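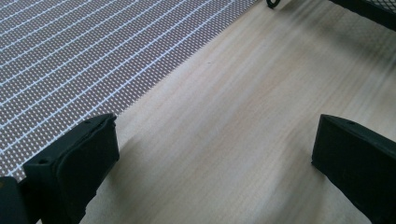

Field Organizer, Curitz County
Golestani for State Senate

The campaign of Hamidreza Golestani for State Senate is hiring a field organizer for the eastern half of the district, which takes in the towns of Curitz, Stolero and Remadberg. The job starts in July and runs through the November general election.

Hamidreza Golestani served two terms on the Remadberg city council before entering this race. He won his last council election by 1646 votes. The seat is open this year, and both parties expect it to be close.

What the job involves

You will run our door-to-door and phone program in three towns. The organizer recruits and trains canvassers, cuts walk lists, keeps the voter file up to date and reports numbers to the field director every evening by 9:30 p.m. The goal for the eastern half is 2000 completed conversations a week by Labor Day. You will knock on doors yourself on most days. You will also staff the candidate at small local events when his scheduler is not available -- parades, school board forums, the Stolero corn supper.

Expect long hours after Labor Day, including evenings and weekends. Before then the schedule is lighter and we try to keep to it.

What we are looking for

At least one prior cycle on a campaign, paid or unpaid, at any level. Union, tenant or church organizing also counts. You need a driver's license and regular use of a car. Mileage is paid. Spanish or Farsi is helpful in Stolero but is not required. You do not have to live in the district now, but you must be able to live there for the length of the job. We can help find supporter housing.

Pay and terms

Pay is $4,200 a month, with a health stipend. This is a temporary full-time position reporting to the field director, Dana Kermani. The office is on the second floor at 12 Mill Street, Remadberg. There is no elevator in the building; if that is a problem, tell us and we will set you up at the Curitz office, which is on the ground floor.

How to apply

Send a resume and the names of two references to the field director at the Mill Street office, or drop them off between 10 a.m. and 6 p.m. A cover letter is optional -- half a page is plenty. Please say which of the three towns you know best, if any, and the earliest date you could start. First interviews are by phone and take 30 minutes. Applications are read as they come in, and the posting will come down once the job is filled.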